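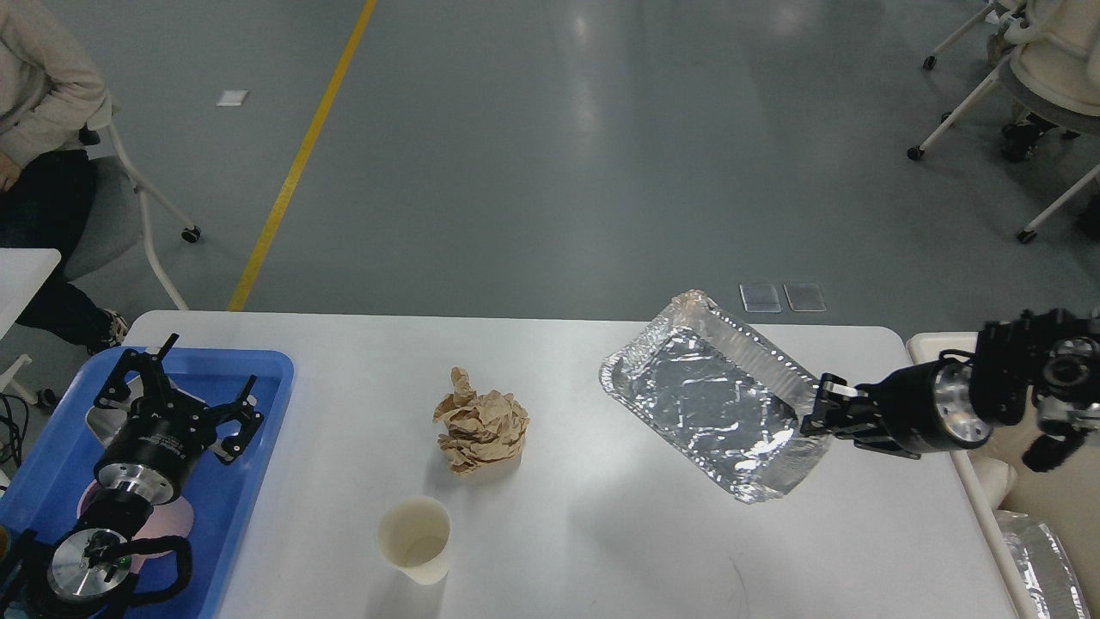

Two-finger gripper holding a foil tray by the rim. Paper cup and crumpled kraft paper on the table; two unmounted grippers in the blue tray at the left.

Home | Grippers | Wrist mounts | Spares | Safety notices | Contact

Tistine G2 two-finger gripper

The Tistine G2 is a light-duty electric gripper for table-top arms, made by Skimeck and sold through Warov. It is meant for thin, light and awkward items such as food trays, cups, card and paper. The fingers run parallel and can be swapped without taking the gripper off the wrist.

Maximum opening, standard fingers: 157 mm
Maximum payload, friction grip: 300 g
Supply: 24 V DC
Finger colour: black

Safety notice: loss of grip after a supply dip

Please read this before running any G2 bought before October 2017.

We have confirmed a fault in the early controller firmware. If the supply voltage drops for a moment and then recovers, the controller restarts and goes looking for its home position. To do that it opens the fingers fully. The arm is not told that anything has happened and carries on with its programme, so whatever was in the gripper is dropped, sometimes while the arm is moving at speed.

The first report came from Mihăilă, a packing firm that was using the G2 to move foil trays between two tables. A tray was released in mid-swing and landed on the floor beside an operator's chair. There was no injury. The tray was empty, but the same job was later to be run with filled ones. We were able to repeat the fault on our own bench with a worn cable, by flexing it close to the plug.

We have had 8 reports in all. Most involved a cable hanging free below the arm with no clip, so that its weight pulled on the connector each time the arm reached out.

What to do

Stop using the gripper for hot, sharp or filled items until the firmware has been updated. Version 5 keeps the fingers where they are after a restart and sends a fault signal to the arm. The version is shown on the start page of the set-up program. The update is free and takes about 5 minutes per gripper.

Check the cable along its full length and replace it if the sleeve is split or the plug moves in its socket. Clip it to the arm link, leaving enough slack for the wrist to turn.

Wire the fault output to the arm's stop input. Version 5 will hold the load without this connection, but the arm will not stop.

Keep seating outside the reach of the arm plus the length of the item being carried. Several sites had measured to the fingertips only.

Removed grippers

Grippers taken off for update should be stored with their cables loosely coiled. Do not bend the cable sharply around the body. Cover the mounting face if the unit will be off the arm for more than a few days – grit on this face will tilt the gripper when it is refitted.

Thin foil rims

A separate point that came up during the same checks. Foil rims crush if the grip force is left at the factory setting, and a crushed rim slips. Start at the lowest setting and raise it one step at a time. The ribbed finger pads (sold in pairs, see Spares) hold better on rolled edges than the smooth ones.

Returns

Units that will not accept the update can be sent back to Warov for a new controller board. Include the cable, even if it looks sound. Carriage is paid both ways within the UK.

Last updated: 1 July 2018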